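Workshop > Bench Robots > House Rules

Most of the rules at our Undia bench were written the morning after something. A two-arm bench tidying a hanging rack is gentle work, and it will still find your knuckles if you let it.
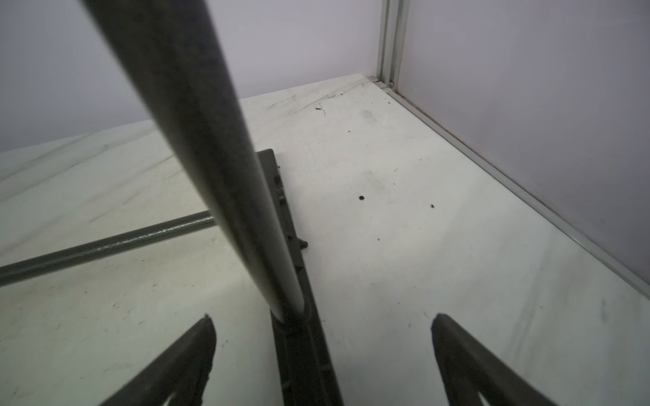
BEFORE YOU POWER UP

Sweep the tabletop. Crumbs migrate to the corners and set up house there. Long-handled things get gripped near the head, with both fingers well open on the approach. Set the speed limit to 40 percent for any new job. The Gusard controller will offer you 100 every time, like a waiter with the dessert menu.

Gloves and sponges are for cleaning, with the power off. Hands stay out of the enclosure while either arm is live – yes, even for a second. 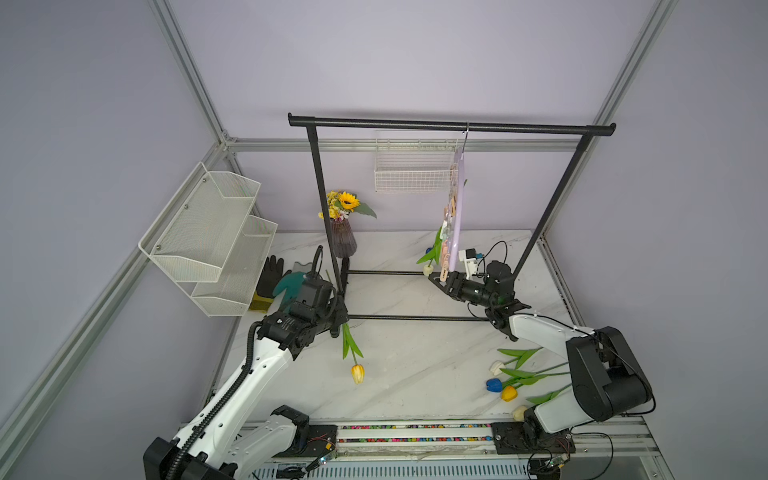 Give each arm its own half of the rack, and write down which one has right of way in the middle. Two polite robots can stand there all afternoon. Stems want a light grip, low force first and then a notch more. We practice with fake flowers, which forgive nearly everything.

Check the cable sleeves every 500 cycles, wrist end first. The Stoltimeck checklist has 92 lines and I skip none of them in March, when the inspector comes.
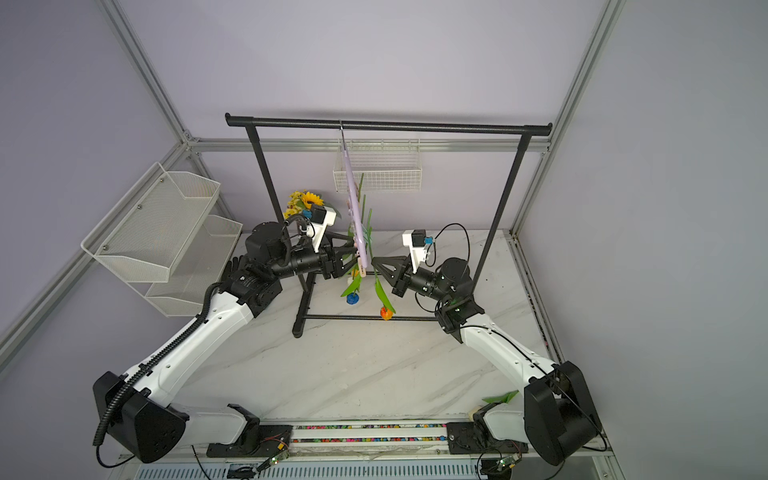
If both grippers have to work on one hanging item, one holds and the other waits, open, until the hold is confirmed. The Nguyen-Tran sheet taped by the door has the stop procedure. Read it before you need it, and put the pen back.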